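Station Four

Getsemaní Varela did not believe in the checklist. It had come down from Zendier in April, laminated on both sides, and whoever wrote it had plainly never held a gripper for longer than a photograph takes. Step one was "Confirm tool health." She had asked what that meant and been sent the checklist again.

So she did it her own way. She put the white board on the table, set out the dispenser and the two red balls, and pulled on the denim shirt.
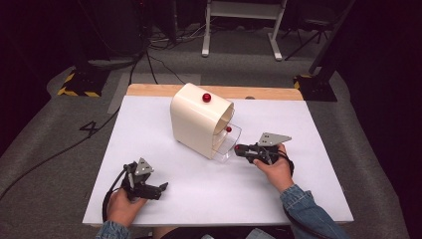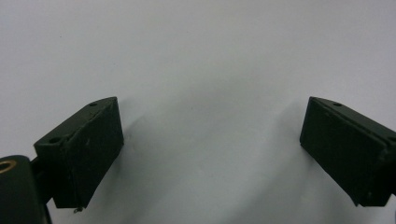
Station Four, both hands on the tools, and the fingers open over white. June 2025.

"Left one drags," she said.

Montserrat Bustamante looked up from her laptop. "The log says it doesn't."

"The log says it closed. I'm saying it drags."

They had been having this conversation since the Barrera contract. The log held 3576 closings for the left gripper and called every one of them normal. Getsemaní squeezed again, slowly, and felt it about halfway through, a small grudging catch, like a kitchen drawer with a spoon stuck behind it. She squeezed the right. Nothing there. She went back to the left, and there it was.

"Zodesbridge rates the joint for some 3000 before service," Montserrat said. "We're over, but the software would have flagged it."

"Would it?"

Montserrat scrolled for a while. The flag existed. It had been set to warn at 40 percent wear, and the wear figure was worked out from the motor current, and the hand-held version had no motor. The figure was zero. It had been zero from the first day, shown in green, with a check mark next to it.

"Huh," Montserrat said.

Getsemaní set the gripper down and went for the hex keys. She backed off the finger screws and worked the joint between her thumb and forefinger until it told her which side was bad. A hair of grit came out on the cotton swab. She cleaned the seat, put in one drop of the oil that the checklist said not to use, and closed it all up again, a quarter turn at a time, left, right, left.

"You'll have to recalibrate," said Montserrat. "It wants 100 clean closings."

"It wants them from who?"

"From you, I guess."

She did them standing up, watching the fingers and ignoring the screen. At the end of it the catch was nearly gone. Nearly bothered her more than the grit had. Something in there was still a little out of true, and it would be back by the time the Nasbridge people came to look at the numbers.

Montserrat turned the laptop around. Wear, zero. Green check.

"It says you fixed it," she said.

"It said that this morning," said Getsemaní, and reached for the drawer.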